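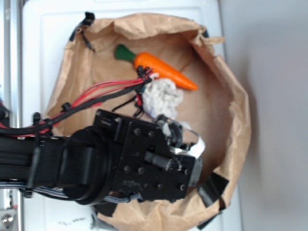 4.3 Recording a demonstration by remote control

The Brumby leader handle drives the arm joint for joint, and every movement is written to the episode file from the moment the Record key is pressed. Complete the joint check in 4.2 first. For picking from a container, use an open paper bag with the rim rolled down and taped to the surface, so the fingers can reach in from above. Soft and irregular items, such as a toy carrot, are suitable for the first set.

1. Set the speed limit to 42 percent.
2. Move the handle to the rest position and hold it until the Link lamp stays green.
3. Press Record.

CAUTION: The arm follows the handle as soon as the link closes. Keep hands out of the reach area. 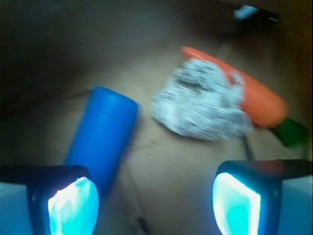 4. Lower the gripper over the chosen item. Approach slowly and keep both fingers clear of the other items.
5. Close the trigger until the grip bar on the display reads 46 or more.
6. Lift straight up, then press Mark. The marker ends the pick segment - do not press it while the arm is still moving.

NOTE: If the item slips, carry on and try again. Recovered slips are kept in training. Delete the episode only if the link drops.

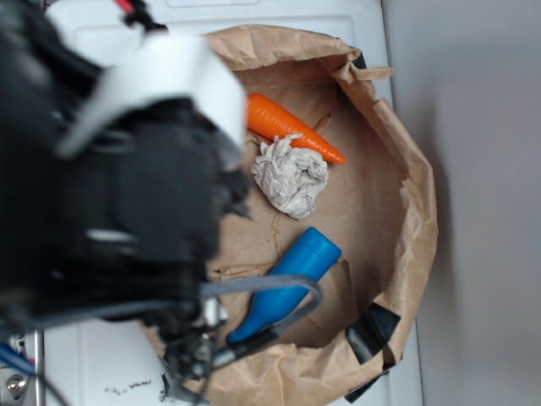

Oyelaran, Technical Documentation, Lellside

7. Return the arm to the rest position and press Record again to close the file.
8. Change the position of the items and repeat from step 2. Record 50 episodes for each item, and vary the starting pose of the arm between them.

Check the cables after every set. A loop that hangs below the gripper can catch on the rim of the container when the wrist turns. Refasten it to the link before going on.

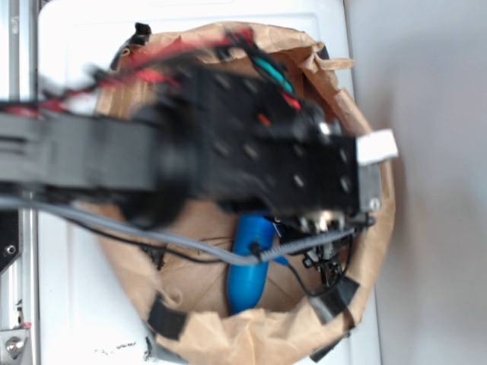
Page 17

9. Open the set in Jodden and play back each file at normal speed. Reject any file with a gap in the joint trace.
10. Select Export. Files without a Mark are skipped - they remain in the Unsorted folder and can be marked by hand.

For guiding the arm by hand with the motors released, see 4.4.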